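Plinholm packing hall: work at the benches

The Urnon cell took over carton sealing at Plinholm in December. Kitting stayed with people, and 11 packers moved from the sealing line to bench work. The gallery covers the bench stage, where packing motions are shown by hand before any are passed to the cell.
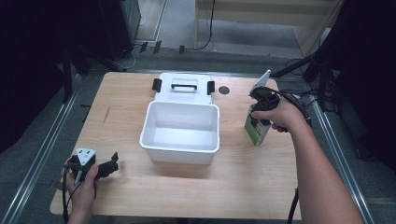
Bench work with a gripper in each hand. The right one holds a green-and-white pack beside the open storage box; the left is open.

Each packer now works 61 minutes at the bench, then changes task. The target is 300 kits per shift – unchanged from the manual line. Wrist strain and grip weight are logged at every changeover.

Clerton site gallery, updated October 4, 2021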